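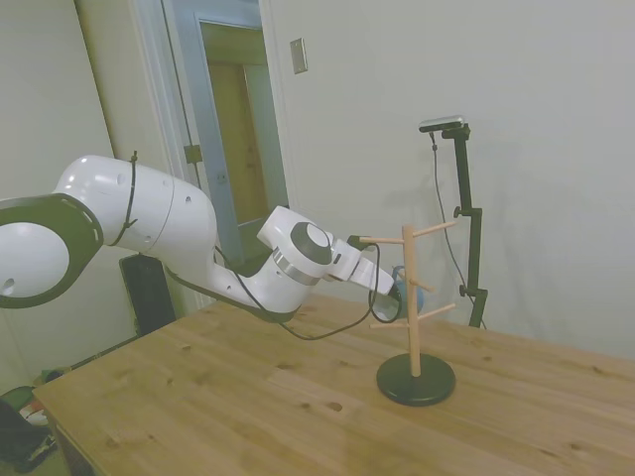
January 14, 2023

So the Kalora wave finally turned up! If you've been reading for a while you'll know I ordered these before Christmas and had more or less given up. Anyway, a big box from Gilmartin was sitting in the porch when I got home, a bit squashed at one corner but fine inside.

I only bought 3 figures this time, which is me being good. Two are the standard troopers and the third is Captain Dillis, who I've wanted in this scale ever since I had the little one as a kid (mine lost a leg down the back of a radiator in my nan's flat and I never got over it).

Dillis first, then. The head sculpt is lovely, properly grumpy, with the scar on the correct side for once. The paint round the collar is a bit sloppy on mine, so if you're buying in a shop have a look through the window before you pick one. Elbows bend nice and tight. The knees are looser than I'd like, and he did a slow faceplant off the shelf on the first night and took both troopers with him. 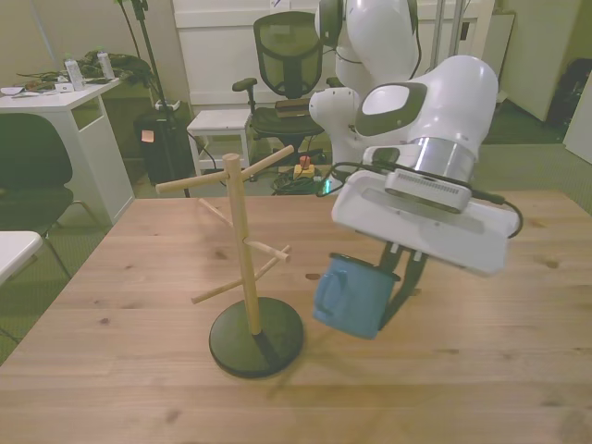
The troopers are much better value. Same body as the last wave but with new helmets that come off, and the rifles fit in both hands without you having to warm the plastic up with a hairdryer. The backpack peg is still too short. I've used a tiny blob of blu-tack, which holds it well enough for a shelf, though I wouldn't fancy it for anyone who plays with theirs.

Ryan Blackburn emailed to ask if the old Cludoten vehicle fits these. Yes, sort of! The driver's seat is fine but you have to take the backpack off, and Dillis won't go in at all with his coat on. The canopy shuts if you tip the head forward a bit.

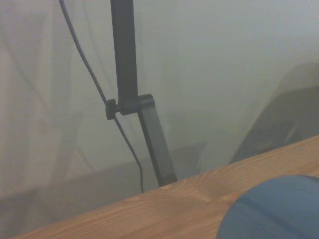 Price-wise I paid 70 quid for the lot with postage, and I've seen Dillis on his own going for silly money already, so I'd hang on if you missed him. Gilmartin told me there's a restock due in February.

I've still got the accessories to sort through, and I want to try swapping the helmets onto the first wave to see if they fit. I'll put that up as a separate post once I've found where I packed the first wave.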